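# About Tuvura

Tuvura began in a rented room above a bakery in Judthorpe, when Tobias Lindgren and Ulla Sandberg decided that the small companies who make doorbells, hearing aids and bicycle lights deserved somebody to ring up when they were choosing a chip. We are still in Judthorpe, although the room is bigger now and, sadly, the bread is further away.

What we do is design low-power processor cores and license them to other people, who build them into their own products. Our first design, Vevulness, took far longer than Ulla had promised everyone – she says the same of Tobias – and it went out to its first customer one May.

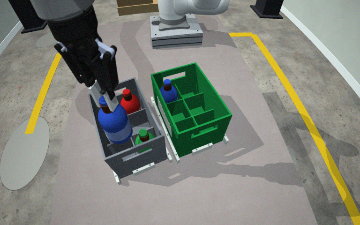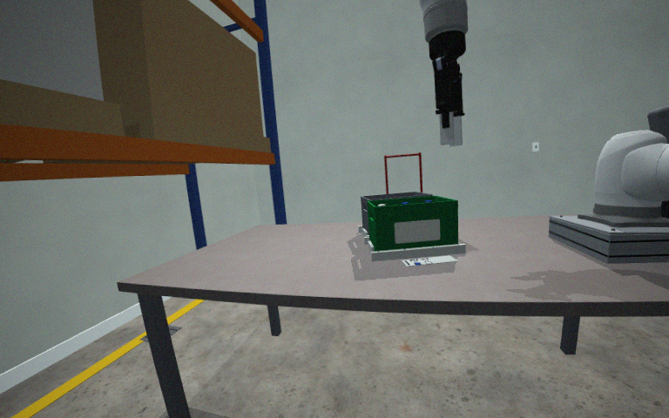
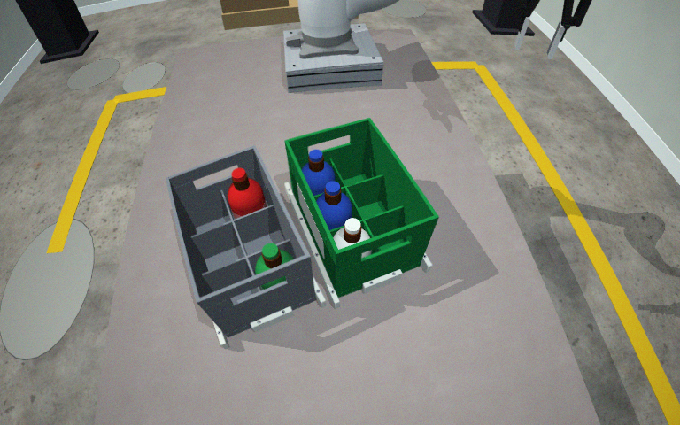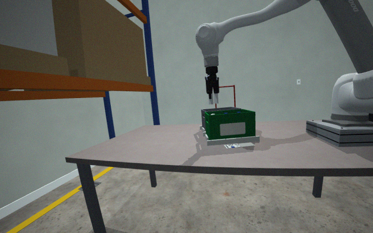
The second, Nikolaidis, has two cores in place of one and runs at 300 MHz, and it is the one most people ask us about these days. Every new version has to get through 1,317 checks before it leaves the building, and we do read the results ourselves, usually with a pot of tea.

If you are wondering whether one of our designs would suit you, do get in touch, even if your plans are still on the back of an envelope. Ulla looks after new enquiries and Tobias will happily talk about batteries for as long as you let him.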